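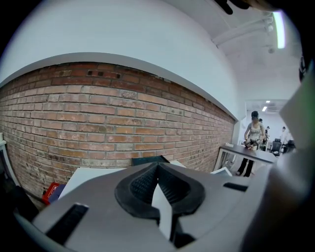 Every conversion in Terneck has its brick wall. The old ropeworks flats have them, the dentist has one, and the Quartey café has two, one of which I'm fairly sure was put up last August.

Tetteh Laryea's is the real thing. He took a lease on the ground floor of a former seed store and spent his first winter there chipping off plaster, all 70 square metres of it, with a bolster and a radio. Underneath was reddish-brown brick in pale mortar, blotched white near the bottom, where generations of damp had left their opinions.

"People ask when I'm going to clean it," he says. "I tell them that is it clean."

He has left the two small square holes side by side near the top. The builder said joists, the landlord said ventilation, and a man delivering shelves said owls. Laryea has stopped asking.

Higher up, good sense takes over. A white ledge runs along the top of the brickwork, with white plaster above it and track lighting on the ceiling. The lights came from Clestach and cost £188 a length -- a sum he mentions often, and always with his eyes closed.

Brick sheds, of course. A fine red dust settles on anything pale, and Laryea, having seen this coming, bought white furniture. A tabletop within reach of the wall needs wiping every morning before 8. He won't seal the brick, having once seen a sealed wall in Hernia Street that looked, he says, like glazed ham.

The lease has six years to run. He has his eye on the plaster in the hallway.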